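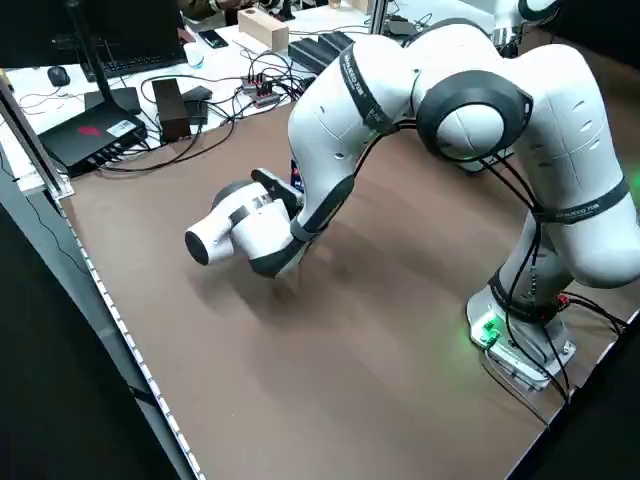
Brown tabletop, white arm over it.

From: Zuzana Kadlec
To: finishes list
Date: 3 August 2025
Re: Re: sticky oil finish, strip or wait?

Petrică, sorry, quick one, have to be out the door in 10 minutes.

Don't strip it yet. Please. I stripped a perfectly good sideboard in December over the exact same thing and it was a miserable two weekends.

Quoting you so I don't lose track:

> Hi all, third coat of Kahraman oil went on the dining table last
> week and it's still tacky. Drags if you slide a mug on it. I put
> it on with a foam brush, left it to soak, then went to bed. The
> can says wipe off the excess but it looked so nice and even that
> I left it. Garage is damp this time of year. Do I strip the whole
> thing back to bare wood or just give it more time? My sister is
> coming with her kids and I'd like to have somewhere to eat. Also
> is 60 grit too rough to start with if I do have to sand?
> Petrică Husar

OK so. "It looked so nice and even that I left it" is your problem right there. Oil that soaks in will cure. Oil sitting on top goes to gum and stays gum for ages, worse in damp air.

What I'd do:

Get it out of the garage if two people can lift it. Spare room, window open, fan on low. Give it a few days. Thumb test in a corner, then the middle, they can be very diferent.

Still tacky after that, take a rag with a bit of mineral spirits and rub one small patch, somewhere the fruit bowl will go. If the rag comes up yellow and the patch feels dry an hour later, do the whole top the same way. Change rags a lot. If the rag just skates over it then you need a gray pad and some elbow. Plastic scraper for the runs along the edge, there will be runs.

60 is way too rough. You'd be chasing those scratches till Christmas. If you end up sanding, and I doubt it, start at 120 or even 180, and wait till it's hard or you'll clog every sheet in the box. I got through 13 discs on that sideboard before I figured that out.

RAGS. Lay them flat outside, or in a can of water with a lid. Not balled up in the trash. I know you know. Saying it anyway for the newer people, there are more than 119 of us on here now.

Next time thin coat, cotton cloth, wait fifteen minutes, wipe till you think you've taken it all off. Skip the foam brush, it puts on far too much.

The other thing, somebody asked last month about Ritine paste wax over oil. It's fine but only once the oil has cured, wax on top of gum is a whole new mess. The store in Jistcombe still had the small tins. Grollamberg branch didn't, and the guy there tried to sell me spray polish.

For your sister: oilcloth, but put an old cotton sheet under it or it will stick to teh top and leave a print. Ask me how I know.

Let us know how the patch goes. Which wood is it btw? You never said.

Zuzana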